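How do I block a cabled cardigan without killing the cables?

Posted in Knitting & Crochet > Finishing

harside_knits

Hi all! I've finally finished my first grown-up sweater, a cabled cardigan in a worsted wool blend (the Heseck one, 165 yards to a skein, and I'm never buying that few skeins at once again because the second batch came from a different dye lot). It took me from February until last week. The sleeves are done, the button band is done, the ends are mostly woven in — I left a few long ones inside the collar in case I have to redo something.

My problem is that it's too narrow. The pattern says 42 inches at the bust and I'm getting 39 if I pat it flat and don't pull. My swatch was fine! I did wash the swatch, but I only did plain stockinette because the pattern gave gauge in stockinette, and I'm starting to think that was dumb.

I also got nervous in the middle and went up a needle size for the second sleeve, then ripped it back and did it over. So everything is on the same needles now, in case that's going to be somebody's first thought.

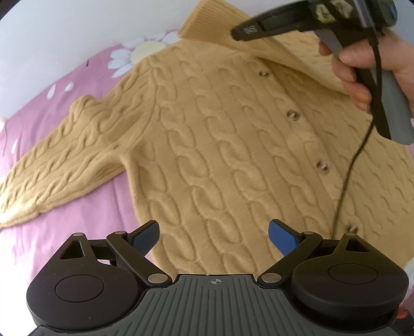 What I want is those three inches back, and I'd rather not end up with a pancake. My aunt says to steam it. The lady at Rocha Yarns told me to soak it and pin it hard. A video I watched said pinning cables at all is a crime, and then the same person pinned cables ten minutes later. I've got foam mats, a box of T-pins, and a steam iron that spits. I don't have blocking wires. I'd like to wear it to a thing on Tuesday, so drying time matters too.

Also, do the buttons come off first or stay on?

142 views

Crescencio Xolalpa

Congrats on finishing! Soak it, don't steam it. Steam can be lovely on pure wool, but you said blend, and if there's much acrylic in there a spitting iron held too close will make it go limp for good. There's no coming back from that one. I did it to a vest for my nephew and it hung like a dishrag.

What I'd do, in your shoes:

Fill the bathtub or a big sink with cool water and a little wool wash. Push the cardigan under and leave it twenty minutes or so. Don't swish it around.

Let the water out first, then press the sweater against the side of the tub. Scoop it up in one armful so the wet weight doesn't drag the sleeves long. Roll it in a towel and stand on the towel. Then do it again with a dry towel, and please don't skip the second one if you want to wear the thing Tuesday.

Lay it out on the mats and measure before you pin anything. Cables pull in a lot while you're knitting and they relax a lot in water, so I wouldn't be surprised if you got two of your three inches just from the soak. Pat it out to width with flat hands, working from the middle toward the side seams. Then pin the sides only, and only as far as it'll go without the cables looking stretched. I never pin ribbing. Scrunch the hem and cuffs together with your fingers and leave them alone.

When it's damp but not wet, go back over it and pinch each cable up a little between your thumb and finger. It's fussy and takes forever, but it works.

Buttons stay on. Close the fronts while it dries so the band stays straight. The exception would be metal ones that might rust, or dyed wood.

And yes, next time swatch the cable panel too. We've all been there.

divbridge_dee

just wear it and it'll stretch lol. mine grew like a whole size by the end of winter

marnie_p

Mostly agree with Crescencio, but I'd check the yarn label before counting on the soak. If it's more than half acrylic, wet blocking will settle the stitches and not much else, and it'll creep back in the first time you wash it. In that case you're better off accepting 39 inches and wearing it open. A cardigan with a couple of inches of negative ease looks fine unbuttoned, and you can pick up stitches and knit a wider button band later. That's one evening of work, maybe two with the buttonholes.

For drying, set a fan on low across the room and flip the cardigan once after the first night. Mine take up to two days in a heavy worsted, longer if it's raining. Keep it off the radiator!

One more thing — before you soak, put a corner of a white towel in water and press it on the darkest bit of yarn. If color comes off, use cold water and keep it away from anything pale while it dries.

harside_knits

Thank you both!! Label says 70 wool, 30 acrylic, so I'm going to soak it tonight and do the pinching thing. Dee, I'm keeping yours as plan B.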